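When the simulator said the grasp was good

Joanne Crabtree runs verification for the manipulation group at Mokside, and for most of November she was trying to find out why a gripper controller that passed every simulated trial had crushed the housing of a test object on the bench. The fault was traced to a single contact parameter. She agreed to go through it in some detail, on condition that the customer was left out of it.

The controller in question is called Bramumis. It takes the wrist camera view, estimates the width of whatever lies between the fingers and sets a closing force. Before any release it is run through Flusano, the company's in-house simulator, in a set of kitchen layouts with assorted small objects. The release that failed had completed 1109 grasps there without a recorded fault.

"That number was in the release note and it was correct," Crabtree says. "Every one of those grasps ended with the object held and the reported force under the limit. The trouble was in what we meant by reported force."

On the bench the same release was given a moulded plastic part with a knob standing out from one side. The force limit was 54 newtons. The load cell in the test fixture recorded 119 before the protective stop came in, and the part cracked along its length. There were no injuries; the cell is fenced and the operator was outside it.

Her first step was to go back to the simulated trials with the awkward shapes and step through them frame by frame, beginning before the fingers closed.
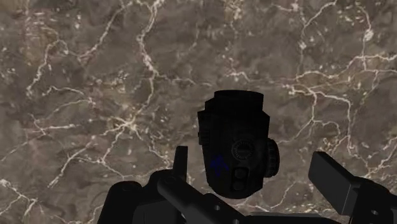

Wrist view in simulation, with the fingers open on either side of the object.

"What you want to look at is the outline," she says. "If you treat an object like that one as a plain cylinder, you get one width. If you include the knob on the right, you get another. The controller was using the plain cylinder, because the collision shape in Flusano was a plain cylinder. The knob was drawn but it had no contact surface. A finger could pass through it."

The fingers in simulation therefore met the body of the object when the controller expected them to, and the force rose as planned. On the bench the finger met the knob early. The controller read this as friction in the drive, which it had been tuned to push through, and raised the motor current.

I asked why the drive friction term had been set high enough to mask a real contact. Crabtree says it was put in two releases earlier, after complaints that the gripper stalled when cold. "It was a reasonable fix for a cold gripper. It was reviewed as a change to the drive. It should have been reviewed as a change to contact detection as well, and it wasn't, and I signed that review."

The second finding concerned the force signal. Flusano does not model the load on the fingertip directly. It works back from the commanded current, with the friction term subtracted. Any contact mistaken for friction was removed from the figure before it was logged. The limit check compared that reduced figure with 54 newtons and passed it.

A third question was whether the arm itself had contributed. The bench arm had been moving slowly at the time, and there was a view in the team that some of the excess load came from the wrist still travelling as the fingers closed.

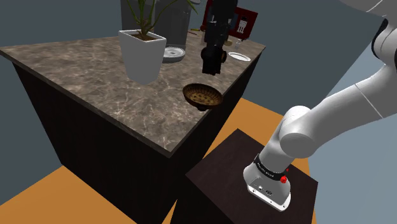
Crabtree settled the matter of wrist motion by separating the two. She ran the arm without any grasping, in the same kitchen layout, and logged the flange position at the end of each move until it stopped changing. One of the set poses puts the flange low over the small dark table beside the island, with the wicker bowl a short distance off on the counter, and she chose it for the small clearance to the surface beneath. Any overshoot there would register as a contact with the table top. None did. The same moves were then repeated on the bench arm, which was at rest 400 milliseconds before the grasp command in every run. "So the arm was cleared," she says. "That took four days and I would do it again. Until it was done, half the room was working on the wrong joint."

The corrections are fairly plain. Collision shapes in Flusano are now built from the same mesh that is drawn, at some cost in running time. The friction term is capped and falls away once the gripper is warm. The force limit is checked against a separate fingertip sensor, and a disagreement between that sensor and the current-based figure stops the drive.

The last of these was proposed by Mbwambo, the firm that supplies the fingers, which already had a suitable sensor in its catalogue. Crabtree had turned it down a year earlier on cost. "It was a fair amount of money for a second opinion on a number we thought we had," she says.

She is cautious about the repeat trials. The corrected controller has been through the same simulated set and now fails a portion of it, mostly by refusing to close on objects with parts that stick out. She regards those refusals as acceptable for the moment. The bench trials use a fresh batch of moulded parts, and the stop has come in below the limit each time so far.

Asked whether the earlier simulated results should be withdrawn, she says they have been marked as superseded and kept. Releases before the friction change are being run again with the new collision shapes, oldest first. The work is expected to take until the spring, and no new release of Bramumis will go to site before it is finished.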